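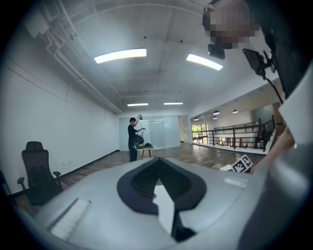
Tuesday – lighting and floor check, big room

Went over the whole room today before the tables get moved back. Mostly writing this down so we don't repeat the same measurements in December.

Ceiling lights first. The rectangular fixtures are fine for general use but the level drops off toward the far end. Put the meter on a stool at bench height and read it at every second floor mark. Best reading was between the two nearest fixtures, worst was at the end wall, down by 37 percent. I had guessed less than that. Switched everything off and let it stand for 20 minutes, then repeated the first row. Same numbers within the error of the meter, so warm-up is not the problem.

Bontu Kassa thinks we should leave the lights alone and move the close work nearer the middle. I agree for now. New fixtures would mean going through Viroreck again and the last quote from them took most of a season.

Pipes. The white runs under the ceiling still need labels, in particular the part that bends along the top of the left wall. I have the old Femgate drawing but it shows one run going straight on where ours turns. Either it was changed during the fit-out or the drawing was never right. Marked the difference in pencil on the copy in the drawer. Do not hang anything from the conduits, including "just for a day." If you need a cable overhead, ask and we'll put in a proper hook.

The white box high on the left wall: left closed. It isn't on the drawing at all. Asked the building office what it belongs to, no answer yet. Keep a ladder's width clear under it until we hear.

Floor. Wood, so please no dragging. Walked it end to end in socks and then again with the long level. There's one soft board that gives a little underfoot, near the turn of the wall, and I put a strip of tape on it. The rest is sound. Length along the left wall came out 17 mm short of what the plan says. Doesn't matter for tables, might matter if we go ahead with the Manalastas shelving, where the end bay has almost no slack.

Sound. Clapped a few times from the middle and from each corner. Long echo, worse with the tables out. Two people talking at normal volume at one end can be followed from the other, so phone calls should go in the corridor. Bontu has a price for wall felt from Jistisow and it's lower than I expected, 93 for a pack. One pack would cover the worst stretch of the end wall. Not ordering until the pipe question is settled – no point gluing felt where somebody may need to get in.

Table layout: tried three versions on paper. Version B leaves a straight walkway down the long side and keeps the soft board out of the way. Version C fits one more table but puts somebody's chair right under the dim end. Going with B.

To do
– labels for the pipe runs, both directions of the bend
– chase building office on the wall box
– screw down soft board (long screws are in the blue tin, not the drawer)
– remeasure left wall with the steel tape, I used the cloth one
– Bontu to ask for a felt sample

Meter is back in its case. Battery is nearly flat, spare goes in next time.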